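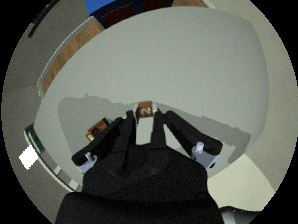
Florencio Ortuño asked before the October build whether the planner still gets its block poses straight from the simulator. It doesn't. Since the last release Brallon plans only from what Uno estimates out of the camera views, and the simulator's own poses are used for scoring and nothing else.

This page collects renders from the block task we run at Clustden. The software has three parts. Uno finds the blocks and estimates where they are. Brallon plans the arm motion. Wu is the small tool that starts the runs, saves the renders and writes the logs. The wrist view has strong fisheye distortion, and Uno works on it as it comes, with no flattening step in front. We tried flattening first and lost detail near the rim -- the numbers on the block faces were the first thing to go.

The set behind the current numbers is 213 simulated runs. Room, table and arm mount stay the same. Wu changes the start positions of the blocks and the light, and each run gets a seed so it can be played again.

We use site cookies to remember your display settings. Accept | Manage choices

Most of the work this time went into the approach. Brallon used to plan the whole reach in one go and then follow it blind. Now it plans to a point over the block, asks Uno for a fresh estimate, and plans the last part again from there.

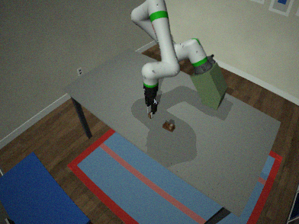
The second plan is short, so it's given a budget of 70 milliseconds. If the solver misses that, the arm holds position and the controller asks again. After 7 misses the run is stopped and logged as a planning failure, which keeps it apart from grasp failures in the results table.

Shadows are the other thing we spent time on. The arm throws a big one across the table, and an older version of Uno would sometimes put a block edge where the shadow edge was. We retrained on 3550 renders with the lights moved, and the false edges mostly went away. Small dark blocks inside the shadow still get a lower confidence score than they should.
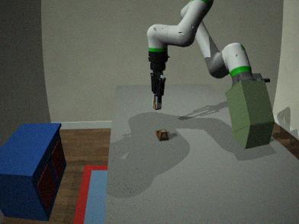
One reader wanted to know why the fingers have to point straight down for the last part, when a tilted approach would reach more of the table. Brallon can plan tilted approaches, but the collision check against neighboring blocks is slower and we haven't got it inside the time budget yet. It's on the list for the next build, along with a better check on finger clearance.

The logs keep both pose estimates for every attempt, the first one and the fresh one, so the correction can be plotted run by run.
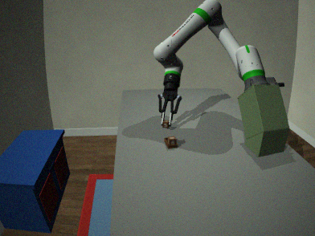 Gripper over the far half of the table, with a second small block a little nearer. Simulated render.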